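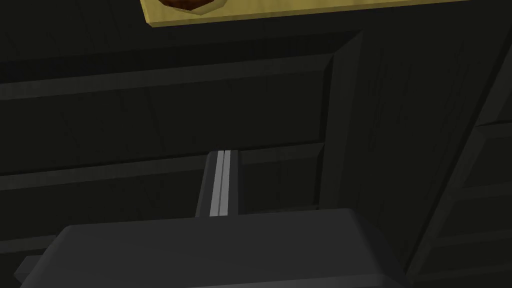
Cabinet doors swelling at the bottom, under the sink. Paint or replace?

Last updated: July

Colm Moynihan
Kitchen is from before we bought the place, dark green doors, nearly black in the evenings. Two of them under the sink have gone puffy along the bottom edge. Paint lifting, one corner you can push a fingernail into. Rest are fine.

Got a quote from Murnthorpe for all new doors, $1,247 not counting hinges. Pamwood said $1,049 but they want six weeks and won't match the green, only "close." I don't love close. Landlord-type answer is paint it and walk away but I live here.

Questions really: can swollen doors be sanded flat and repainted, and will it last? Also is it the sink leaking or just steam from the dishwasher? Floor of the cabinet feels dry every time I check. Dishwasher is right next to it. Doors are some kind of pressed board, no idea what exactly.

Need to decide by Thursday or I lose the Pamwood slot.

Declan Quinlan
Don't buy a whole set for two bad doors. Did this same job at my mother's last year.

Find the water first. Dry paper towel under the trap, another under the shutoff valves, leave overnight. Then run the dishwasher with a towel taped inside the door on that side. If the second one comes up damp it's steam. Mine was steam. There's a stick-on foil strip that goes under the edge of the counter above the dishwasher, cheap, half the kitchens I've seen are missing it.

Sanding: you can, but pressed board that has puffed up won't go back down. You sand off the high part and what's left is soft and thirsty. Let it dry out a week off the hinges. Soak the edge with wood hardener, let that cure, then filler, sand, then an oil or shellac primer. NOT water based, it'll raise right back up. Two coats on the bottom edge specially. Everyone skips the bottom edge.

If your nail goes in more than a little I'd replace those two only. Ask for unpainted doors, take the old one in for color matching and paint all the doors in that run so teh sheen is the same. I paid $50 a door for blanks.

Colour off by a hair won't show down there anyway.

Mac Mathúna
we just bought the Plarkholm ones and never looked back. 11 doors, one weekend. they do a green i think? might be more of a gray. check the hinge holes before you order, ours didnt line up and I had to redrill every one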